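Reading time: 3 minutes

Rivow opens planning service for businesses buying their first handling robots

27/08/2019 – Rivow is pleased to announce the opening of its equipment planning service, which is meant for laundries, packing rooms, hotels and other everyday workplaces that have started to think about a robot and would like some friendly help before they sign anything. We have been looking forward to sharing this news for quite a while, and we want to thank all the customers who wrote to us over the summer with their questions, their floor plans and (very often!) their worries about money.

The service grew out of a trial that we ran in July with our partners at Galtasora. Over that month 87 businesses sent in a short form about the jobs they hoped to hand over to a machine, and we read every one of them with great interest. Many had a price for the arm itself and very little else written down. Grippers, spare fingers, floor space, staff training and the slow first weeks of use were often missing from the budget altogether, and those are the lines that tend to cause trouble later in the year.

Soft materials came up again and again on the forms. Bags, films, covers and liners fold over on themselves and seldom lie the same way twice, so a gripper that does a lovely job with boxes may need quite different fingers, and a good deal more setup time, when it is asked to pick up a plastic sheet. We now ask every customer to list their soft items separately, and we price the tooling for them on its own line. 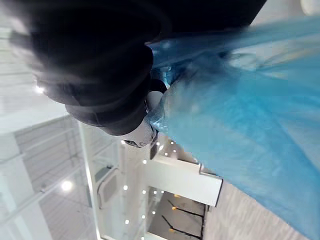

Robot gripper with a bunched sheet of translucent blue plastic.

Customers who join the service receive a planning workbook, a site visit and a written budget covering four years of ownership. The workbook lists 140 common handling tasks, each with notes on the kind of gripper to ask for and the upkeep to expect. The budget sets purchase next to leasing, so that an owner can sit down with the bookkeeper and see both on one page. We have also set aside room in it for wear parts, which are easy to forget when everything is new and shiny.

The planning fee is $370 per site, and it is credited in full against any later order placed through Rivow. Customers are of course free to take their finished plan to another supplier, and we will gladly go over competing quotes with them if that would be useful.

Two equipment lines are covered from the first day, the Wragg gripper range and the Driveo mobile base, and we expect to add more as our planners get to know them properly. Businesses that already own a machine and are thinking about a second one are very welcome too, and may ask for the budget review without the site visit.

Bookings are open now through the Rivow sales office. Please have a simple floor plan ready when you get in touch, along with a list of the items you would like handled and the date by which your next budget has to be settled.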